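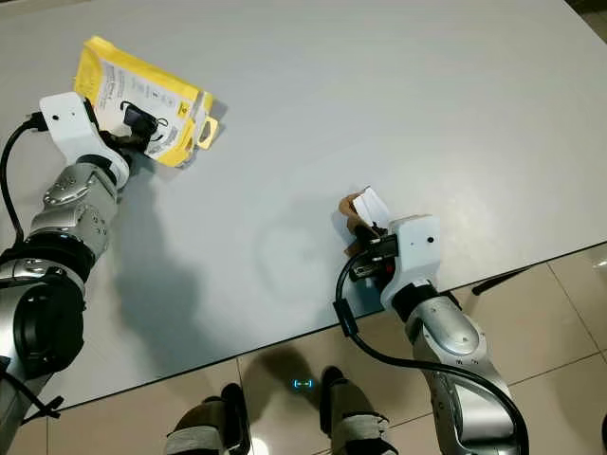

A yellow retail package with a hanging tab, over a light gray table

About Mullent Packing School

Mullent Packing School was founded in Clakbridge in 2000 to teach the handling and packing of small retail goods. The school now offers 24 courses a year, from a short introduction for new shop staff to the full certificate in packing and display.

Instruction takes place at large, smooth-topped tables in the Wegener Building. Students learn to sort hanging packages, check the printed panel and the tab, and lay goods out in order before boxing. Table work makes up most of each course - written work is kept to a minimum.

In the past year 244 students completed a course, and around 83 of them went on to the certificate. The Atar Room, used for evening classes, is open to former students by arrangement. Enrollment for the next term closes in January.

Page last updated 8/24/20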